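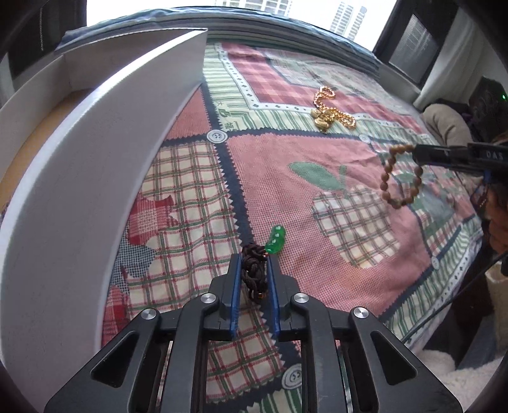
March, equipment planning, jewellery handling

Met Kai Kettler before lunch to go through the list for next quarter. Budget line is 3,019 and that has to cover grippers, spares and props.

Grippers: two more handheld pairs if Rikness hold the price they gave in the autumn. Flenilero are cheaper per pair but want 200 for delivery, and the finger pads are sold separately. Kai to ask both for a written quote.

Pads: we keep the blue ones. Order 37, enough for both pairs and the drawer. Tried the harder sort from Bassi on thin chain and they let it slide.

Props: cords with knots, beaded bracelets, fine necklaces. Pendants on cord are the easy ones. Gold-coloured chain gets its own line, as we want several thicknesses. Kieran Fairclough says almost 500 for the lot, which seems high to me. Ask him for the breakdown.

Surfaces: no spend. Patterned bedding is fine and people have plenty at home.

Cables: one spare per gripper, longer than the present ones. Trilden do them made to length.

Not buying: second charger, label printer, cases. Cases go back on the list if the Rikness price holds.

To do: quotes in by month end, then order form to Kieran. Check whether the old pads can be returned.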